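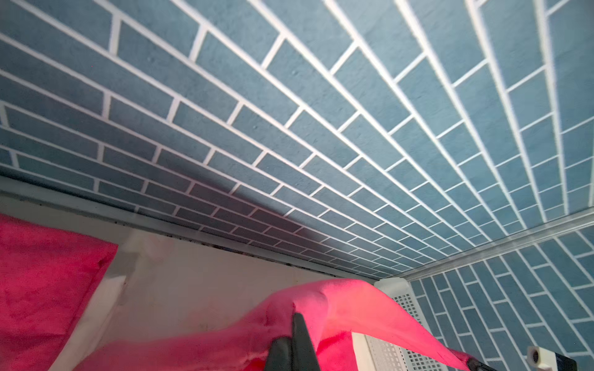

Blue brick panels, floral table top and a pile of clothes – where do I start?

Gina
Posted January 8, 2024 in Laundry and Small Rooms
442 views

Hi everyone! I'm finally getting to grips with our laundry nook and I'm so excited to have a place to fold that isn't the bed. The nook came with the house. It's lined with panels in a blue brick print with white grout lines, even overhead, and gray metal rails run along the edges where the panels meet. I know brick on a ceiling sounds odd but I love it and I'm keeping it.

The folding surface is cream with a soft flower print (there are butterflies too, and a faded yellow star), and that's the part that's driving me a little crazy. Tiny dark specks and crumbs everywhere. I wipe it down, I put clean clothes on it, I pick up the clothes and there's more. There's also a grimy line just under the rail up top, with black specks in it, and I can't decide whether that has anything to do with it.

So, what I'd love help with:

What order would you do things in? Clean everything first and then fold, or get the clothes out of the way first?

How do you clean a printed surface like this without taking the print off? The star already looks pretty pale.

And how do you fold the fuzzy pink thing? It's soft, a bit velvety, and has some frayed threads at one tip. Whenever I put it down it turns into a heap. I have a white plastic tub for the folded things, but it's scratched up inside and I worry about fuzzy fabric in there.

I have about one free afternoon for this, and I don't want to buy a cart full of products. Thank you!!

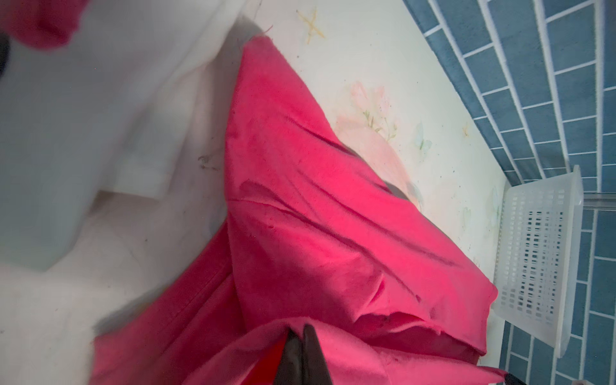 Nicanor Peñalver
Marked as most helpful

What a fun little corner, and I'm glad you're keeping the brick! I redid a nook a lot like it in December and went through most of this, so let me give you the order that worked for me.

Clothes out first, all of them. Shake each piece outside or over the bathtub before it goes anywhere near a clean surface. Velvety fabric grabs crumbs and then drops them wherever you set it down next, so part of your mystery may be coming back in with the laundry.

Then start at the top. Take a vacuum with a soft brush and go along the rails and the seams, slowly, and hold the brush there a second at the corners where two rails meet. Don't start with a wet cloth up there. Loose grit and water make a gray paste that gets dragged right into white grout lines, and then you have a second job. After vacuuming, go over the panels with a barely damp cloth, along the rows of bricks. If the grime under the rail is still there, a cotton swab with a drop of dish soap in water gets into the gap.

Press lightly near the seam, too. If anything feels soft or crumbly, stop cleaning and find out what's behind it. If it's firm, carry on.

The flower surface comes last. Brush the crumbs toward the front edge into your hand or a dustpan. Then a soft cloth, warm water, a small drop of dish soap, another cloth with plain water, and dry it. Try it first in a corner where the print doesn't matter much to you. Please keep scouring powder and those white eraser sponges off it! They are very fine sandpaper and your star won't thank you. If a patch is flaking, don't scrub it at all. Lift off the loose bits with tape and leave the rest for when you have time to seal or cover it.

A cover might be the happiest answer, by the way. Clear table vinyl comes on a roll, I bought mine 60 inches wide and trimmed it with scissors. You'd still see the butterflies.

Now the pink one. Lay it flat and smooth it from the middle outward with the palms of your hands. Snip the loose threads close to the cloth (don't pull them, they can run). Fold it lengthwise, smooth again, then bring the ends in so the hem finishes inside the fold. Fuzzy cloth slides, so pat it flat after each fold and it stays put much better. I enjoy this part way more than I should!
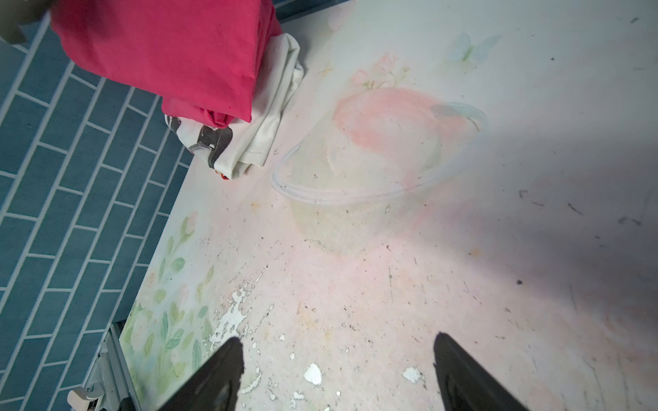 Tejada

sort before you fold, that's my whole method. Reds and hot pinks in one pile and whites in another, and get that white piece with the black and gray print out from under the red one. If anything is even slightly damp the color can move over and you will be sad. Print side in when you fold it.

Also clear containers! I have a round one with a handle and it's the best thing in my laundry room. Clothespins, lone socks, the buttons that come off in the wash, all of it goes in there and I can see it without opening anything. Put yours up on a shelf before you wipe down though, or you'll just be cleaning a ring around it. And wipe the bottom, specks stick to plastic like crazy.

Can't help with the ceiling, mine is plain.

Gina

Oh, I hadn't thought about the bottom of the container. Going to check that now. And the reds and whites are getting separated tonight!

Trirkano

Nicanor covered the cleaning really well so I'll just add the tub part.

Scratches in a white plastic tub are mostly a looks thing. What matters is whether they catch. Rub an old pair of tights around the inside, walls and floor, and wherever it snags you have a rough edge. I go over those spots with 200 grit, then something finer, then wash the whole thing out and let it dry with the opening down. Took me 2 tries the first time because I skipped the wash and got white dust on a black sweater. Don't skip the wash!

The little dark flecks in the scratches come up with baking soda paste and an old toothbrush. Fine for the tub. Not for your flower print.

Line the floor of the tub with a pillowcase, then put the thickest folded piece in first, with the rounded fold toward you and the loose edges toward the wall. You can lift one thing out by the fold and the pile under it stays neat.

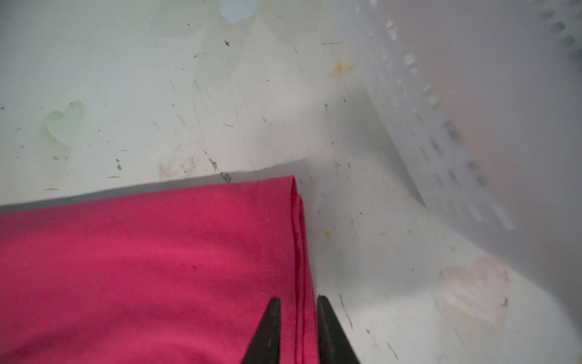 Pink cloth on white plastic, with the fold and hem to the right

If the nook is in one of the older Sullcombe houses, check that the rails are snug while you're up there with the vacuum. Ours had worked loose at one end and dust sifted down from behind the panel every time a door slammed. Two screws and it stopped. Would love to hear how the star comes out!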